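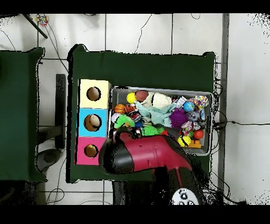
Workshop notebook, theatre sound and light, 4 Feb 2021

Morning: continued with the dimmer rack for the Talbridge hall. Channel 13 still flickers when it is below half. I changed the card with the one from channel 4 and the flicker stayed on 13, so the card is good and I must look at the wiring behind it. Did not open the back panel yet — the screws are damaged and I want the better screwdriver from Utport.

The cue list for the Magesa show is now typed in. The director's copy has two cues with the same number in the second act, I kept both and marked the second with a letter. Please do not renumber them before the technical rehearsal in March, the stage manager's book follows the old numbers.

Hearing loop: measured in the stalls only. Good level in the middle, weak near the left aisle. Balcony not done.

Counter on the old projector lamp shows 1,202 hours. I wrote it on the label inside the door. The spare lamp is in the Skarnard case, lower shelf.

To do
— back panel, channel 13
— loop in the balcony
— ask if the matinee needs captions, and who is sending the text
— return the long cable to Skarnard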